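Ya van 1.555: noticias desde la mesa de los aperitivos

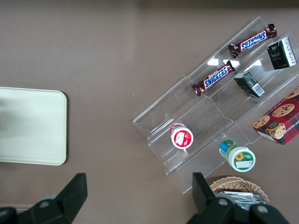 La mesa de Firberg vista desde la muñeca del robot, con el expositor a la derecha y la bandeja color crema a la izquierda.

Os debía una puesta al día desde el último boletín, así que vamos con ella. El contador de demostraciones marca 1.555 episodios aceptados para la tarea que por aquí llamamos «del expositor a la bandeja». La meta que nos pusimos al empezar es de 1.797, con lo que diciembre pinta bien si no se nos cruza nada raro (toco madera).

Para quien se haya apuntado hace poco: el ejercicio consiste en teleoperar el brazo, coger un producto del expositor y dejarlo en la bandeja. Cada intento se graba entero, con la imagen de la muñeca y las posiciones de las articulaciones, y luego sirve para entrenar la política por imitación. Dicho así parece cosa de un ratito. Pues no, os lo aseguro: yo llevo semanas soñando con envoltorios.

Lo que más guerra nos da es el expositor. Es acrílico transparente, con escalones, y se ve la mesa marrón a través de todos los paneles. Encima la luz del techo deja unos brillos blancos bastante fuertes sobre el plástico. Estuvimos tentados de cambiarlo por uno opaco y en Marnia, que son quienes entrenan el modelo, nos pidieron que ni se nos ocurriera – quieren precisamente esos reflejos en los datos. Así que se queda, y en diagonal, que es una de las colocaciones de la lista.

La selección de productos la fuimos ampliando poco a poco. Las dos barritas Snickers son las favoritas de todos los que pasamos por los mandos, porque se dejan coger bastante bien aunque estén giradas (una tiene el nombre del revés, y así la dejamos). Las cajitas verde oscuro también se portan. La caja de shortbread con pepitas de chocolate ya es otra historia: es grande, está apoyada de esquina sobre los escalones y hay que pensarse muy bien por dónde entrar con los dedos de la pinza. Y luego están los redondos, el del borde rojo y el bote blanco del girasol, ¡que son mi pesadilla personal! Si cierras un pelín descentrado, se te van rodando y toca empezar de cero.

Hablando de empezar de cero, hemos descartado 335 intentos desde que arrancó la campaña. Muchos eran caídas, pero otros los tiramos por dudas del operador: te paras a medio camino, corriges, vuelves a corregir, y el modelo acaba aprendiendo a titubear igual que tú. Ahora la norma es sencilla, y si alguien se queda quieto más de 3 segundos sin motivo, el intento se marca y se repite. Los fallos con una recuperación limpia sí que los guardamos, en carpeta aparte, que en Marnia les están sacando bastante partido.

Un par de cosas prácticas para quienes tenéis turno. La bandeja se vacía antes de cada episodio, siempre, también cuando vais con prisa. El expositor se recoloca según la hoja de posiciones, y las posiciones que ya estén tachadas no se repiten, por cómodas que sean. La cesta de mimbre con los paquetitos plateados se queda donde está: de momento no es objetivo de ninguna instrucción y nos interesa que el brazo aprenda a trabajar con cosas cerca. Y por favor, escribid la instrucción de texto antes de grabar – después se nos olvida qué caja verde era, la de arriba o la de abajo, y me paso la tarde repasando vídeo.

Lo siguiente será llevar la misma mesa a la sala de Wirnham, con otra luz y otro tablero, y ver cuánto aguanta lo aprendido. Si os apetece echar una mano con ese montaje, respondedme a este mismo correo. Hay huecos sobre todo por la mañana, y el café lo pongo yo.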